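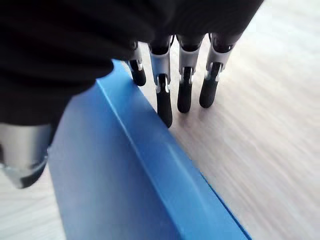 Box Formats for Small-Item Storage: Speaker Notes
Store and Workroom Practice session, 5 November 2022

Slide 1: Title

Leave the title up while people sit down. Talk covers open boxes at bench and shelf level. Drawers, cabinets and anything on wheels are out of scope. If asked about drawers, point to the handout, back page.

State the position early: box format is decided by three things, in order. Internal footprint, rim, color. Material comes fourth and gets more discussion than it deserves.

Slide 2: The store

Ollia workroom, one room, shelving on two walls, benches down the middle. Stock is small hardware, fittings, cord, tape, hand tools and spares.

856 item codes in the stock list at the start of the project. 541 boxes on the shelves. The difference is accounted for by shared boxes, mostly fasteners, where several codes sat together in paper bags.

Of the 541 boxes, 162 had no label or a label that did not match the contents. That figure comes from the January count. We have not repeated the count with the same rules, so do not offer a before-and-after percentage.

Slide 3: Terms

Define these and then keep to them. The last time this was given, half of the questions came from people using "tray" and "box" for the same thing.

Box: open top, four walls, walls tall enough that contents do not slide out when it is carried level.
Tray: as above with low walls. Contents stay put only if the tray is put down gently.
Rim: the top edge of the wall, including any lip or rolled section.
Bench surface: whatever the box is standing on when someone is working out of it.
Shelf face: the wall pointing outward when the box is put away.

Slide 4: Footprint

Measure the inside at the base. Catalogs give the outside at the rim, and on a tapered box the two can be far apart. A box that looks right in a list can turn out to be too small for the item lying flat.

Method used for the Ollia store:

1. Lay the full quantity of one item on the bench in a single layer.
2. Square it up by hand.
3. Measure the long and short sides.
4. Add a finger width on each side.
5. Choose the nearest format above that, never below.

Items stored standing up (brushes, rolled sheet, long bits) are measured by their tallest piece. Wall height should reach past the midpoint of that piece or it will tip over the edge whenever the box is moved.

Pause here. People usually want to write down the five steps.

Slide 5: Rim

Three types in use.

Plain cut edge. Standard on wooden boxes. Easy to label on the wall directly beneath it. Corners wear first. Sand lightly if the edge starts to lift fibers.

Outward lip. Common on molded boxes. Gives a grip on all four sides. Costs shelf width. On a full shelf the lips of neighboring boxes ride over one another, and pulling one out drags the next.

Rolled edge. Comfortable under load, collects dust in the roll. We took these out of the cord and tape section after one cleaning cycle.

Recommendation: one rim type per shelf. Mixing along a shelf is what causes the dragging problem. Mixing between shelves does no harm.

Slide 6: Color

Color carries one piece of information. In the Ollia scheme it is the section of the store the box goes back to. It does not show size, priority or who last used it.

Bright blue was chosen for the fittings section. It reads clearly against a pale wood bench from across the room, and it stays readable in poor light better than the green we tried first. Gray and clear boxes were dropped from the color scheme and are now used only for incoming goods that have yet to be checked.

Wooden boxes carry no section color. They are for items that live at the bench and do not go back to a shelf. A light wooden box on a light wooden bench has weak contrast at the edges, so we put a strip of dark tape along the shelf face. The tape is also the writing surface. White paint marker holds up well on it; pencil does not show.

If asked about color vision: the section code is printed as a letter on every label. Color is a second cue and the store works without it.

Slide 7: Wooden boxes
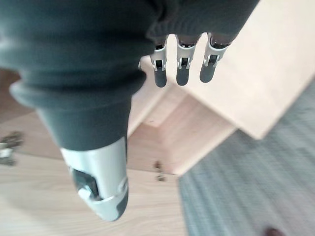 Light-colored wooden box on a wooden surface.

Plywood is the usual choice for shop-made boxes. It is stable across the panel, takes glue at the edges and can be cut on the same saw as the shelving. Solid wood at the same thickness moves more over a heating season, and joints at the corners open up.

Points to make on construction:

Base let into a groove holds better than a base pinned on from underneath. Pinned bases sag in the middle under heavy fasteners, then scrape along the shelf.

Finish the inside before assembly. One coat of clear water-based finish is enough. Without it the base picks up oil from the contents and the mark cannot be removed.

Break all top edges by hand with fine paper. A router round-over looks tidier and takes away the flat that a lid or a stacked box would sit on.

Cost comparison, if there is time: the Cerkari molded range is cheaper per box in large orders. Shop-made plywood is cheaper when the number required is small and offcuts are available. Labor is excluded from both statements. Say so.

Slide 8: Bench surface

Often skipped in storage talks. The bench decides how a box behaves when someone is working from it.

Smooth sealed wood: a light box slides when an item is pulled out against the wall. Fit four small felt or rubber dots to the base. Rubber for boxes that stay put, felt for boxes that are moved many times a day.

Bare wood: less sliding, more wear on the base. Check for splinters along the front edge of the bench.

Matting: no sliding. Small parts dropped beside the box are hard to see on a dark mat. We use a light mat at the fastener station and nothing elsewhere.

Keep a clear margin in front of the box about the depth of a forearm. Contents come out toward the worker and need somewhere to land.

Slide 9: Labels

Laltodetti label stock, matte, removable adhesive. The gloss version reflects the ceiling lights at normal standing height and was withdrawn.

Order of information on the label, left to right: section letter, item code, plain name. No quantities. Quantities go out of date and people then distrust the rest of the label.

Label goes on the shelf face, upper half, clear of the rim. For boxes kept at the bench add a second label on the opposite wall, since these get turned around.

Shared boxes: one label per code, stacked, with a divider inside for each. If the dividers do not fit, the codes are separated into their own boxes.

Slide 10: Changeover procedure

The full procedure is in the handout. Talk through the outline only.

Work one shelf at a time. Empty the shelf onto the bench in shelf order. Wipe the shelf. Match each item to its new format. Label before filling. Return to the shelf in code order. Enter the new location in the stock list before starting the next shelf.

Median time was 14 minutes per shelf with two people. The fastener shelves took much longer and should be planned separately. One person working alone tends to leave the stock list until the end of the day, and that is where errors came in.

Retired boxes leave the room the same day. Two shelves had to be redone when old boxes were picked up and used again by mistake.

Slide 11: Known problems

Lip interference on the lowest shelf, still open. The bay is slightly narrower than the others and the chosen format fits only if one position is left empty.

Bošković dividers. Good fit in the medium format, loose in the large. A folded strip of card behind the end divider takes up the slack. The supplier lists a wider one, which we have ordered and not yet tested.

Bench boxes migrate. Dark tape and a double label have helped. A marked outline on the bench surface was tried at one station and was ignored as soon as a bigger job came in.

Tall items in the cord section still tip. The correct wall height is known, but the shelf spacing does not allow for it.

Slide 12: Questions

Likely questions, short replies.

Lids: only for dusty rooms or transport. A lid adds a step and ends up on the bench.

Stacking: two high at most, same format, lower box must have a flat rim.

Food or medical use: outside our experience. Refer to the relevant standard.

Washing: molded boxes can be washed in warm water with the label removed. Wooden boxes are brushed out and wiped with a damp cloth, then left upside down on the bench overnight.

Handouts are on the table by the door. The measuring sheet is the loose page and can be copied freely.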